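Subject: Re: [handlers] Left hand lets go early at the tap

Siv Nordin wrote:
> Second time this week the left hand opened before the right had
> let go of the lever. Same as before: grip reported fine, fingers
> opened anyway, cup went down, tap kept running. I have the log
> from 1623 onward if anyone wants it. Is this the Zedton firmware
> or is it us?
>
> Siv

Siv,

It's us. I would love to blame Zedton, and had half the email to them written, but I read your log over lunch and the hand did exactly what it was told.

The grip check wants the force to stay above a floor for 200 ms. A thin plastic cup gives a little when you squeeze it, the force sags, the check decides the cup is gone, and the recovery routine politely opens the hand so it can try again. The cup is then gone. Full marks for self-fulfilling prophecy.

Borberg saw this in October with the paper cups and "fixed" it by raising the grip force to 78 percent. Paper put up with that. The clear ones fold, so somebody (me, I checked the history) put it back down and left the floor where it was.

The part I like less is the lever. When the left hand goes into recovery, the right one isn't told. It finishes its pull on its own timer, over a tray that was meant for drips. On the Åberg rig there's an interlock for this. On Skidier there's a comment saying we should add one.

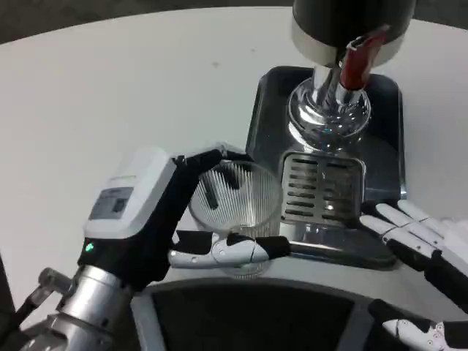

So, until there's a proper fix:

- recovery may not open the left hand while the pour state is active. It stops and complains.
- any left hand fault sends the right hand off the lever first, then everything halts.
- water only. Whoever had syrup on the line, I have met the floor.

Patch is on the branch grip-floor-2. I've run it dry and nothing alarming happened, for whatever a dry run is worth in this case. Please keep a hand near the stop button anyway, and send me the log if it drops another one.

Also, we're out of paper towels.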